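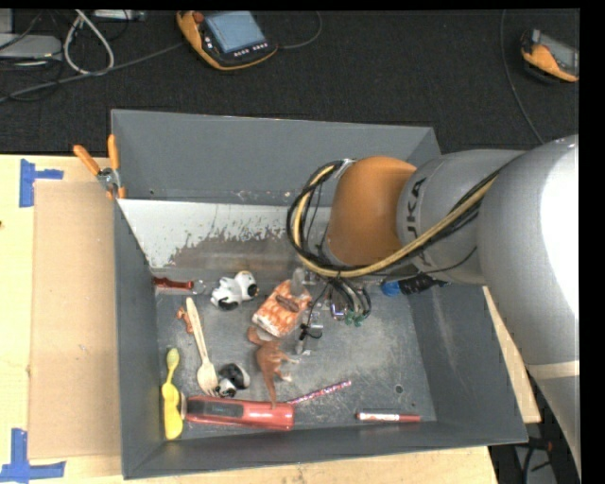
Slide 1. Metal bin on the tabletop, arm reaching in from the right.

Speaker notes, 9 Jul 2024
Transferring the Otov reels: workflow and metadata

Slide 2. Scope. The Otov collection is field recordings of village fiddle and voice, quarter-inch tape, mono. Today covers the first 100 reels only. The Mamen cassettes are a separate job and start in August.

Slide 3. Condition. Most reels are acetate. Vinegar odour on 12, graded and moved to cold storage before playback. Splices are the usual fault – expect around 6 per reel on the interview tapes, fewer on the music. Don't read out the table.

Slide 4. Playback. Azimuth set by ear on each reel, then checked on the meter. Capture at 96 kHz, 24-bit, flat, no noise reduction on the preservation file. Speed changes mid-reel are logged and corrected on the access copy only.

Play clip: Preltunetti, wedding march, second take. Stop before the talking.

Slide 5. Cataloguing. One record per tune, not per reel. Spelling of tune titles follows the box label, with variants in a second field. "Bogdan" appears on four boxes as a title and on another as a place – both are kept as written until a speaker of the dialect has listened.

Slide 6. Access. Listening copies go online once family permissions are in. Songs with restricted verses are catalogued but not streamed.

Questions. If asked about pitch correction, go back to slide 4.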